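**Trade support money: where should the next round go?**

*Board: Exports & Customs > Policy and Funding*

---

**dryport_dan** wrote:

The trade ministry in Wurkari met with its donors on Thursday and put out a short statement afterward. The next round of trade support is supposed to go mostly into the border crossing at Hondport: a second inspection shed, a weighbridge, and a new lab for testing food and plant shipments. Smaller exporters get a training fund, but the statement gives no amount for it.

I ship dried ginger and some cardamom. For me the lab is the part that matters. Right now samples go to the capital by truck and the result comes back when it comes back. My last load sat for nine days and I paid storage on every one of them.

What do other people here think? Is the lab the right thing to ask for, or would you put the money somewhere else?

---

**Kestrel44** wrote:

The lab is fine, but I'd put the weighbridge first. The one at Hondport has been out of service since before the rains and everybody gets sent to the private one up the road. They charge what they like. You also lose your place in line when you drive back.

The shed I could do without. The existing one is half full of seized goods that should have been auctioned years ago. Clear it out and you have your second shed.

---

**mrs_invoice** wrote:

I do paperwork for nine small exporters and I would not put any of it at the border.

Most of the delays I see start before the truck leaves. Wrong tariff code, certificate of origin with the old stamp, buyer's name spelled two ways on two forms. The officer sends it back, and he's right to send it back. A new lab doesn't fix that.

The training fund is the cheapest item on the list and it's the only one without a number next to it. That tells me what will happen to it.

---

**dryport_dan** wrote:

> A new lab doesn't fix that.

No, but my papers were correct. The whole nine days was the sample. I can send you the receipts.

---

**mrs_invoice** wrote:

I believe you. You're one shipper with clean papers. I'm talking about what I see over a year, and the sample cases are a small part of it. Tea, spices and honey wait on the lab. Carpets, paper and felt don't go near it.

---

**tarp_and_rope** wrote:

Driver here, not an exporter. The wait at Hondport is mostly the 2 gates. There are 2 on the map and one of them is open. When both are open, which I have seen, the line is gone by noon. It doesn't need a donor. It needs another shift of staff and somebody to pay them.

The donors never pay wages, so it never gets on the list.

---

**Kestrel44** wrote:

That's a good point about wages. Equipment gets bought and then there's no operating budget. The weighbridge is a case of exactly that. It was paid for by an outside project the first time too.

---

**northfield_b** wrote:

I'll disagree with most of this thread. I sat through a few of these consultations when I worked for Halvorsen, the freight company, and the list is not really the ministry's wish list. It's what is left after each donor has said what it is able to fund. Some can only do buildings and equipment. Some can only do training and advice. If you tell them "pay for a night shift," the meeting moves on to the next item.

So the useful question is what to ask for inside those limits. I'd say electronic filing. The office at the border has computers, and the forms still get printed, stamped, and carried across the yard. Moving that online counts as equipment plus training, so two kinds of donors can share it.

It would take care of a lot of what mrs_invoice is describing as well. The system can refuse a form with a bad tariff code before the truck is loaded.

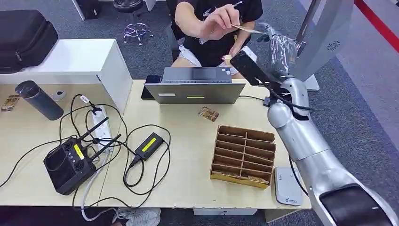

The other thing in favor of filing online is that it leaves a record. At present, if your shipment sits for nine days, there is no way to show which desk it sat on. With time stamps you could at least go to the ministry with something in your hand.

---

**mrs_invoice** wrote:

I'm for it in principle. We had a pilot, though. It was called Kurkora and it ran for one season. The fee was 1,490 per user per year, and you still had to bring the printed copy because the border office didn't accept the electronic one. My clients paid twice for the same form.

If they do it again, the printed copy has to go on day one. Otherwise it's one more step.

---

**northfield_b** wrote:

I remember Kurkora. The software was all right. The rule requiring paper was never changed, and that was a legal matter the project had no say in. I agree that has to be settled first.

---

**tarp_and_rope** wrote:

So you need a rule changed and then computers. I need a man in the second booth. I still think mine is quicker.

---

**dryport_dan** wrote:

Both can be true. The ministry can staff the booth out of its own budget and ask the donors for the rest. What bothers me is that the statement doesn't say what the government itself will put in. There's a line about "shared commitment" and that's all.

Does anybody know if written comments are being taken?

---

**Kestrel44** wrote:

They are. The trade promotion office has a form at the front desk. It is on paper, naturally. You get 200 words and they want your registration number at the top. I was told the end of March is the cutoff, but call them before you rely on that.

---

**mrs_invoice** wrote:

I'll put in one for the training fund and ask for an actual figure. I'd suggest each person write about one thing only. When people list everything, the office files it under "general."

---

**northfield_b** wrote:

Agreed. I'll write about the paper copy rule. If somebody takes the lab and somebody takes the weighbridge, they're covered.

---

**dryport_dan** wrote:

I'll do the lab and attach the storage receipts. Kestrel, can you do the weighbridge?

---

**Kestrel44** wrote:

Yes. I have a picture of the private one's price board and I'll staple that on. I'm also going to mention the seized goods in the shed, whatever mrs_invoice says about sticking to one thing.

---

**tarp_and_rope** wrote:

I don't have a registration number. Can a driver send one in?

---

**Kestrel44** wrote:

Use your license number and see if they take it. If they don't, send me the text and I'll hand it in with mine.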